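4. Updating your faculty profile

The profile editor at Drurstead went live in November, replacing the old method, which was to e-mail Jhun Catacutan in the department office and hope. You will need your staff login and a current CV.

Before you start: sign in at a desk computer. The editor works on a phone in the sense that it opens.

1. Sign in and choose My Profile from the left menu. If you see a colleague's profile, sign out and tell Jhun.

2. Fill in Title exactly as it appears in your appointment letter. Named chairs go in full. "Distinguished" is not a free-text field.

3. Under Affiliations, add up to 4 departments or programs. The first is your home department and decides which web page you land on. Drag to reorder.

4. Paste your biography into the Bio box. The limit is 2000 characters, spaces included. The counter turns red at the limit and the box then quietly drops the rest, so check your last sentence.

Note: Write in the third person. Everyone knows you wrote it yourself, but the Rendness template puts your name in front of the first verb and the results are otherwise odd.

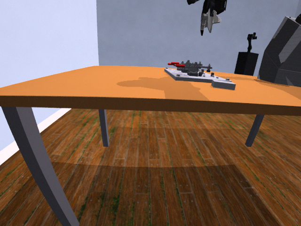 5. Add books one at a time with New Title. Enter the title, publisher and year in their own boxes. Italics are applied for you; if you add your own, they cancel out.

6. For co-authored work, search for the other author before typing the name. Accents matter here. Radek Jireš was in the system under three spellings until we merged them, and one of them had tenure.

7. Set forthcoming books to In Press only when you have a signed contract. The label expires after a year - you will get a reminder, and so will your chair.

8. Click Preview, read it, then click Submit. Changes appear overnight.

Caution: Do not use Import All from a reference manager. It brings in everything, including book reviews, conference handouts and anything you once saved to read later. Undo covers only the last 100 entries.

If a page still shows your old bio after two days, call extension 2184 and have your staff login ready.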